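4.3 The wrist cable fault

We had expected the soft things to beat us. Duvets fold over on themselves, pillowcases swallow fingers, and a sheet corner that looks free is often trapped under the mattress. Most of our planning at Collholm went into those problems, and Section 4.2 shows that the Sadinine controller copes with them far better than we dared hope in March. What stopped the robot was a cable, and chasing it down was the most interesting part of the whole project.

The log holds 2,803 reach-and-grasp attempts on bedding. In 30 of them the right hand stopped answering part of the way through a movement. That is a small share, and we were tempted to put it down to noise on the line. Colm Dunne was against this from the start, as the stops were bunched together. A morning could go by with none at all and then the robot would lose the hand again and again while working on the same side of the same bed.

What a stop looked like. The arm kept moving along its path while the fingers stayed as they were at the moment the link dropped. If the hand was empty, this did little harm: the arm finished its reach, the grasp check failed, and the robot backed off and tried again. If the hand was already holding cloth, things were worse. The fingers would not let go, the arm carried on to its next pose, and the bedding went with it. In the worst case, on 6/4/20, the robot drew a duvet across the bed and dragged it against the nightstand until the shoulder reached its force limit and the whole machine shut down. Siobhán Corrigan pressed the stop button at almost the same moment. The shoulder log has the limit tripping first, though we would not want to lean on that margin.

Why it happened. The cable to each hand leaves the arm near the elbow, runs along the outside of the forearm and ends at a connector on the wrist. There has to be some slack in it, or the wrist cannot turn. Pádraig Moynihan set the length on the bench with the forearm level and the wrist taken through its full range, and at that pose there is plenty. Bed making asks for something quite different. To tuck a sheet the robot bends low, brings the elbow in close to the body and turns the palm up so that the fingers can slide under the mattress. With the elbow tight and the wrist fully turned, the slack is used up and the cable begins to pull sideways on the connector.

That alone was not enough to break the link. We held the arm in the tucking pose for long periods and the hand answered every time. The missing piece came from Josefien Wuyts, who plotted the stops against wrist speed as well as wrist angle. Nearly all of them fell in one corner of the plot, where the wrist was close to its limit and also moving fast. A quick turn gave the connector a small jerk, the contacts parted for an instant, and the hand's own board restarted. It took roughly five seconds to come back, and in all that time the arm controller believed it had a working hand. It was a lovely plot to see come up on the screen, after so many guesses!

Why we missed it. Two choices of our own kept the fault hidden. The first was that the hand driver, on losing contact, passed on the last finger positions it had received instead of raising an error. This had been put in to smooth over single lost messages, and it did that well. When the hand was gone for seconds it meant that every reading upstream looked healthy. The second was our test routine. The Hegarty checks, which we ran at the start of each session, move the wrist and the elbow one after the other. The fault needs both at once, so a robot could pass every check and lose its hand on the first tuck.

Bedside work also brings the arms near furniture. The nightstand leaves a narrow space for the elbow, and the planner's answer is to fold the arm more tightly, which takes up more of the slack. Stops were more common at the head of the bed than at the foot for this reason. Figure 4 gives an idea of the space the arms have to work in.

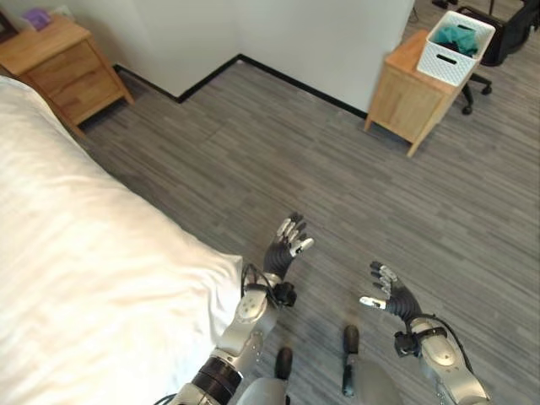
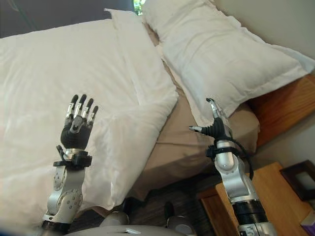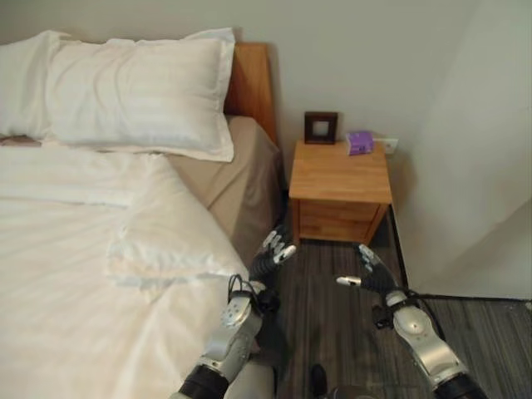
Figure 4. Head camera views of both arms at the bedside. A black cable runs along the outside of the right forearm.

What we changed. The repair to the cable was simple. We lengthened it, added a clip so that any pull is taken by the forearm housing, and turned the connector so that what force remains acts along the pins. The software took longer. The hand driver now marks each reading with its age, and the arm controller refuses to act on a reading that is too old. If the hand goes silent while empty, the arm halts where it is. If it goes silent while holding something, the arm goes slack enough for a person to move it by hand and waits. Ciarán Ó Riain argued for this over an automatic retreat, and we came round to his view after watching a retreat pull a fitted sheet clean off its corner.

We then went looking for trouble. The Studex rig let us repeat the tucking motion with the elbow folded and the wrist turned at full speed, first with the old cable and then with the new one. The old cable lost the hand within a few minutes. The new one did not lose it during the test, and we unplugged it ourselves to be sure that the controller would notice. It did, both with an empty hand and with a fistful of duvet.

Two cautions are needed. The new cable is longer and stands further from the forearm when the arm is straight, so it can catch on things the old one cleared. We have seen it brush a drawer edge. We also have no long-term wear figures for the clip. Even so, the change in daily use has been a joy. Sessions that used to end with someone prising fingers out of a sheet now end when the bed is made, and the tucking results in Section 5 were all gathered with the new cable fitted.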